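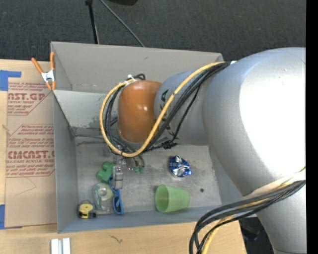 ## Getting grass stains and mud out of football kit

I've been washing kit for an under-elevens side for 13 seasons now, first because my own two were in it and then because I never managed to hand the bag back. So these are the things I do, in no particular order, and if your nan had a better method then please use hers!

**Let mud dry.** Hang everything over the side of the bath or the fence and leave it until it cracks. Rubbing at wet mud pushes it into the weave and you'll be looking at a brown shadow until Easter. Once it's dry, bash the shirts against a wall outside (very satisfying after a five-nil defeat) and go over the knees and hems with an old nail brush.

**Grass is a different beast.** White vinegar and cold water, half and half, dabbed on and left while you have your tea. Then a blob of ordinary liquid detergent worked in with your thumb. Hot water sets it, so keep the tap cold until the green has gone.

**Turn numbered shirts inside out.** Ours were printed by a little place called Nemgate and the numbers have lasted four years, but the set before that came from Kivberg and the sevens started peeling by Christmas. Thirty degrees, no softener, and never the tumble dryer. I ironed straight over a number 9 once and had to scrape it off the iron with a wooden spoon.

**Socks.** Unroll them before they go in the machine. I know, it's horrible, they come off like wet sausages with half the goalmouth inside. Do it over the bin. I peg each pair together at the toe as they come out, otherwise you're there at ten at night matching thirty-odd blue socks that are all very slightly different blues.

**Boots** don't go in the machine, whatever anyone at the touchline tells you. Knock them together, pull out the laces and insoles, wipe down with a damp cloth and stuff with newspaper. Change the paper before bed. Keep them off the radiator or the soles start to lift, and I've lost a good pair of Imai boots that way, so I do speak from experience.

**Shin pads and gloves** get a wash in the sink with a drop of shampoo. Rinse the gloves until the water runs clear, squeeze (don't wring), and dry them in the shade. A bit of bicarb in the kit bag overnight helps with the smell, then shake it out in the morning.

Last one, the goalie's yellow top. Collar grime, every single week. I use a bar of plain green soap on it, rubbed in dry, then dampened, then left for an hour. I tried the Narnavano stain stick as well and it was fine, but the soap costs less and lasts me the whole season.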